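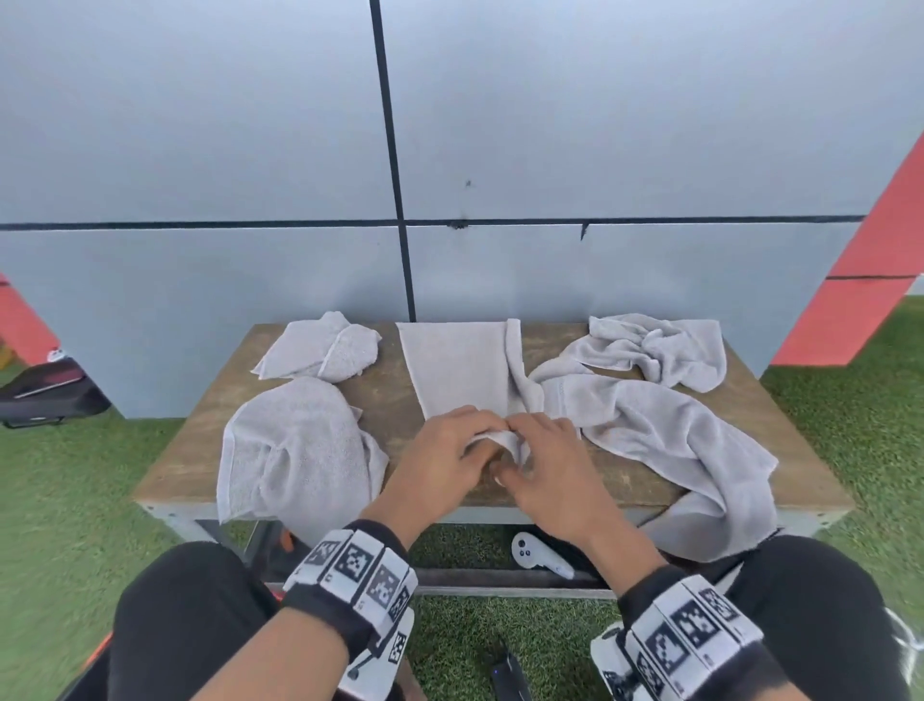

4. Recording your first folding session

By this point you should have a charged headset, a paired controller and two wrist bands that you have resisted the temptation to bend. If any of those is missing, go back to section 3. If you skipped section 3, you are in good company, but go back to it all the same.

The steps below take you through one complete recording with the Skedisus kit, using towels. You may have bought the kit to teach a robot something grander. Do the towels first. A towel is cheap, survives being dropped, and is quite awkward enough to show up a badly fitted band before you move on to your expensive material.

4.1 Before you sit down

You will need:

The headset, with its front camera wiped
The left and right wrist bands
The handheld controller
A small table you can reach across while seated
Plain towels, clean and dry
A chair without arms

Note: The chair matters more than it looks. Chair arms catch the bands on the way past, and the bands always lose.

1. Set the table at a height of 70 cm. If yours is fixed at some other height, use it, and type the true figure into the Table box in the Skedisus app. Please measure it. The app believes whatever you tell it.

2. Clear the tabletop. Mugs, phones and the printed quick-start card all count as things on the table.

3. Light the table from above or from both sides. A single bright lamp to one side will throw a glare across one band and leave the other in shadow.

4. Put the towels down unfolded, or heaped if the recording is meant to begin from a heap. Don't pre-fold them to save time. That is the part we wanted.

5. Leave one clear patch in front of you, wide enough to spread a single towel. The finished ones can go towards the edges.

Note: Towels may hang over the edge of the table. The software doesn't mind this, though you will if you get up in a hurry.

4.2 Fitting the wrist bands

Each band carries printed marker patterns on stiff panels. The headset camera finds the patterns and works out from them where your wrist is and which way it is turned. It cannot do this through a sleeve, a cuff, a bracelet or the corner of a bath towel.

1. Push your sleeves up past the band position and check that they stay there.

2. Find the letter printed inside each strap. L goes on the left wrist. The patterns are different on each band, and if you swap them the recording will show a person whose arms cross at the elbow for the whole session.

3. Close the strap so that the band sits just behind the wrist bone. You should be able to slide one finger underneath. If you can slide two, tighten it.

4. Turn both hands over and back. The band should turn with the wrist. If it stays behind and thinks about it, tighten it one more notch.

5. Make a fist, then spread your fingers. If a panel digs into the back of your hand, move the band further up the arm.

CAUTION: Do not wear the bands over broken or sore skin. Take them off if your fingers tingle or change colour. No dataset is worth it, including yours.

CAUTION: Do not draw on, laminate, trim or decorate the marker panels. Clear sticky tape is also decoration, as far as the camera is concerned.

4.3 Headset position

1. Put the headset on and sit as you intend to work.

2. Open Live View in the app. Have someone else read it out to you, or prop the phone or tablet where you can glance at it, off the table.

3. Tilt the camera down until you can see both wrist bands when your hands are in the middle of the table. It is normal for your knees to be in shot. It is less helpful for them to be most of it.

4. Reach for the far edge with both hands, then the left side, then the right. The band icons in Live View should stay green throughout. A brief flicker of amber at full stretch is allowed.

5. Lock the tilt ring. Then check the view again, because locking the ring moves it slightly. We are aware of this.

Note: People who are not used to the headset tend to hold their heads very still, like someone balancing a book. Look where you would normally look. The headset keeps track of its own movement and would like something to do.

4.4 Calibration

1. Rest both hands flat on the table, palms down, marker panels in view.

2. Hold down the trigger on the controller until the headset beeps once, then put the controller somewhere off the tabletop but within reach. Under the table is fine if you have a shelf or simply remember where you left it.

3. Return the hand to the table and keep still for 12 seconds. Breathing is permitted.

4. At the second beep, raise both hands to chest height and lower them again.

5. Wait for the word Ready in the app.

If you see Ready (Limited) instead, one band was found and the other was only suspected. Check the lighting on the suspect side and repeat from step 1. You can record in Limited mode, and the file will save without complaint, and you will regret it in September when you come to use it.

4.5 Recording

1. Press the top button on the controller to start. The headset gives two short beeps.

2. Set the controller down out of the way.

3. Show both bands to the camera for a moment before touching a towel.

4. Take one towel to the clear patch and fold it as you normally would. If you have never thought about how you normally fold a towel, try not to begin now.

5. Where the cloth bunches, stop and straighten it. Leave the mistake in. A robot that has only ever seen perfect folding has no idea what to do on meeting a crease, and it will meet a crease.

6. Put the finished towel aside and carry on with the next.

7. When the last one is done, rest both hands on the table, then pick up the controller and press the top button again.

Note: Work at an ordinary pace. Recordings made at half speed "to be helpful" produce a robot that folds at half speed, and then the customer rings Dovcombe.

Note: You may use both hands on the same bit of fabric, and with towels you will have to. Fingers will hide other fingers. The bands are there so that the software still knows where your wrists are when the fingertips have disappeared into a fold.

CAUTION: Do not use the controller as a paperweight to hold a corner down. It is a perfectly good paperweight, and it will stop your recording.

4.6 Which fold to use

The app offers three presets: Halves, Thirds and Steinarsdóttir. The preset does not change what is recorded. It only changes the label on the file, so pick the one that matches what you are about to do.

Halves is what it sounds like.

Thirds begins with a long narrow strip, which is then folded towards you. Most people find that one edge of the strip creeps outwards while they are dealing with the other. Smooth it as you go.

Steinarsdóttir is named after the trainer who drew it up for us. It ends with the hem tucked inside so that the towel can be picked up by any side. It makes a lovely neat parcel and takes a good deal of practice, and we suggest leaving it until your second day.

If your household or laundry has its own method, choose Other and describe it in the box provided. "The proper way" has been entered by a large number of users and we have yet to find two that match.

4.7 If something goes wrong

Band icon goes red during a fold
Your wrist has left the view or something is covering the panels. Carry on if it comes back by itself. If it stays red, stop and restart the recording.

Both icons red, hands plainly visible
Wipe the camera. Then look for glare. Then check that you are wearing the bands with the patterns facing outwards. We ask only because of experience.

Code 427
The app has seen the left and right bands swap over. Either they are on the wrong wrists, or your hands crossed and stayed crossed. Uncross them, then repeat section 4.4.

Controller does not stop the recording
Press and hold the top button until the headset gives one long beep. If the controller has vanished, open the app and choose Stop. It is usually on the floor.

Recording saved but shows no towels
The tilt ring was not locked, and you have recorded a wall. Delete the file, or keep it if you like the wall.

4.8 Putting it away

1. Undo the straps before pulling the bands off. They will stretch over the hand once or twice and after that they won't fit anyone.

2. Wipe the panels with a dry cloth. Do not use one of the towels if it has been washed with fabric softener.

3. Store the bands flat in the case with the patterns facing each other.

4. Charge the headset and the controller overnight if you are recording the next day.

Spare straps and panels are sold in pairs by Nenar. Quote the letter inside the strap and the number below it when ordering. Corrections to this section should go to Orestis Sotiropoulos at the Dovcombe office, who wrote it and would like to know which step you got stuck on.

Continue to section 5, Checking and sending your files.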